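Nodstead Equipment Supplier Gunawan Moves Parts Operation to Vikencombe

Tuesday, August 23, 2022

NODSTEAD – Gunawan, a family-owned distributor of replacement parts for packaging and material handling equipment, has moved its parts warehouse and repair counter from Nodstead to a leased building in Vikencombe. The sales office remains at its Nodstead address. Phone numbers and account numbers do not change.

The move covers stocked parts, the hydraulic bench, the motor rewind area and the will-call counter. Orders placed before the changeover will ship under their original order numbers. Open repair tickets were transferred with the equipment, and customers with units in the shop have been sent a notice with the new pickup address.

Dewanti Nasution, who took over as general manager in February, said the Nodstead warehouse had reached its limit for rack height and floor loading. Heavier items, mainly gear reducers and conveyor drive sections, had been stored in a rented building across the road and brought over by forklift when an order came in.

"We were handling the same reducer three times before it went on a truck," Nasution said. "In Vikencombe it comes off the truck, gets a location and stays there until it is picked."

The new building has 2 dock doors and a ground-level door for customer vehicles. Racking has been installed for 421 pallet positions, with a separate shelving section for small parts such as bearings, seals, sensors, belts and fasteners. The company lists over 2,000 part numbers in regular stock. Parts outside that list are ordered from the manufacturer on request and ship direct unless the customer asks to have them combined with a stock order.

Bin locations have been renumbered. The former system used an aisle letter and a shelf number, which did not separate the front and rear of deep shelves. The new format adds a depth digit and prints on the pick ticket beside the part number. Customers who keep Gunawan bin codes in their own purchasing records, a practice that dates from the company's consignment program, should replace them before the next reorder. An updated cross-reference sheet is available from the parts desk.

Repair work continues on the same categories as before: hydraulic cylinders up to the bench limit, AC motors, gearboxes, and electric pallet truck controllers. The hydraulic test bench was recertified after it was reinstalled. Cylinders are tested at rated pressure and tagged with the test date and the technician's initials. Units that fail inspection are quoted for repair or replacement before any work begins, and the inspection charge is credited if the repair is approved.

Danica Kneževič, service supervisor, said the layout separates incoming dirty equipment from assembly. Units are drained and washed in a room next to the ground-level door, then moved to teardown. Assembly is in a closed room on the opposite side of the building.

"Contamination was our most common cause of rework on cylinders," Kneževič said. "The old shop had one door and everything came through it."

The company has also changed its core return procedure. Each core must now arrive with a return tag showing the original invoice number. Cores without a tag will be held for 133 days and then scrapped without credit. Fluids must be drained and ports plugged before shipping. Cores packed in open crates will be accepted at the counter but should not be sent by freight carrier.

Local delivery routes in Nodstead will run on the existing schedule. Same-day delivery inside Nodstead is available for orders received by 10 a.m., an hour earlier than before, to allow for the drive from Vikencombe. Will-call orders can be collected at the Vikencombe counter from 7 a.m. to 4:30 p.m. on weekdays. After-hours pickup is by arrangement with the parts desk and requires a purchase order number in advance.

Gunawan will continue to distribute the Drikar line of conveyor rollers and drive belts. Drikar belts are cut and spliced to length in Vikencombe, with finger splices and mechanical lacing both offered. Customers ordering replacement belts should supply the installed length, width, pulley diameter and splice type. Where the installed length is unknown, the conveyor model and serial number are sufficient in most cases.

Price lists issued earlier this year remain in effect. Freight charges will be calculated from the Vikencombe shipping point, and quotes that have not expired will be honored at the freight amount shown.

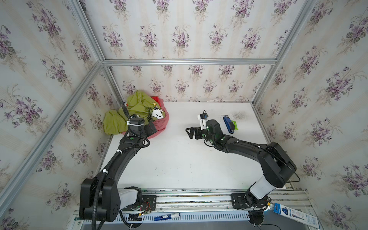

Contact and Shipping Information

Send freight, cores and repair units to the Vikencombe dock, marked with the ticket or invoice number. Send payments and account correspondence to the Nodstead office.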